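Wednesday, late

Finished the last episode of Zandside tonight. I had been putting it off since the weekend. It is a strange thing to have watched 197 episodes of something and then sit there with the remote in your hand and no next one in the queue.

I started it in the winter when my knee was bad and I couldn't do much else. The first season is rough. The harbor office set looks like it was built in a school gym, and half the cast seem to be in a different show. I nearly quit at the episode with the ferry strike. Then the doctor arrived in season two and it settled down.

For the record, my order of seasons is four, three, six, two, five, seven, one. I don't count the reunion movie. I watched 40 minutes of it last year on Dredeo, before I had seen the series, and didn't understand a word.

The ending was all right. They closed the cannery, the sisters sold the house, and the last shot was the bus going over the bridge, same as in the pilot. I would have liked one more scene with the postmaster. He left in season five with two lines of explanation and they never brought him back, and the show was slower without him. The replacement was a decent actor but they wrote him as a fool for a whole year before giving him anything to do.
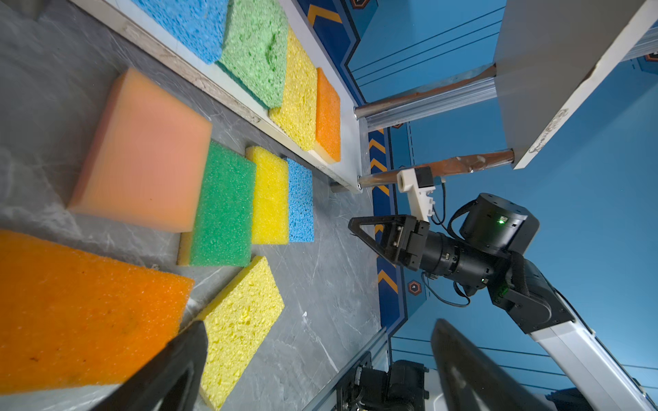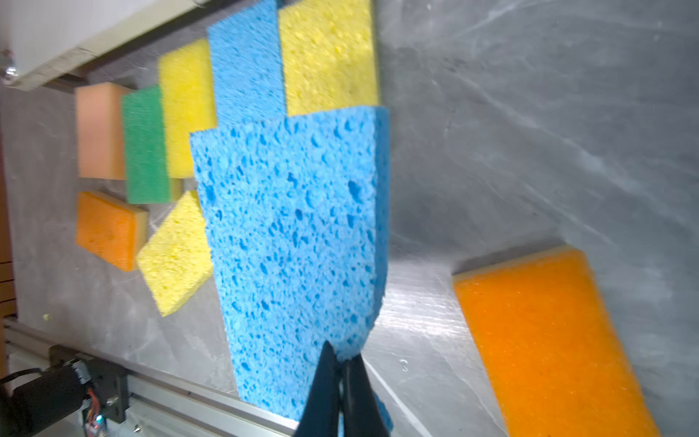
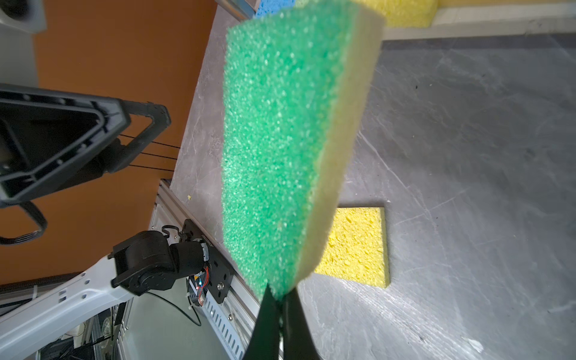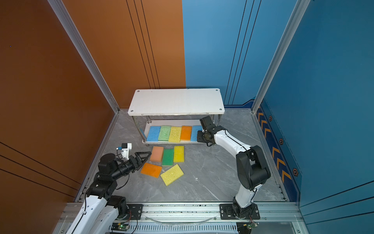
Sponges on the gray marbled surface.

I read a few of the old message board threads afterward. One of them has 600 replies and is almost all people arguing over whether the mayor knew about the fire. I think he knew. In the season three finale he asks for his coat before anyone has told him there is a reason to go out. Several people on the thread say that is a continuity mistake. It could be, but they held the shot of the coat for a long time.

Also learned that the opening music was changed after season one. I thought I had imagined that. The first version had an accordion. I prefer it, but I can see why they went with the piano.

Now I need something else for the evenings. The choices are Talebi, which is a police show and has only 60 episodes, or Besura, which my sister keeps telling me to try. She says to skip the first four episodes. I don't like skipping, so it will probably be Talebi. I can fit in two a night if I eat early.

Canceled nothing yet. Dredeo renews in November and I will decide then. They put the ads back in the middle of scenes and it spoiled the courtroom episode for me.

Knee fine today. Took the stairs both ways. Bed by eleven.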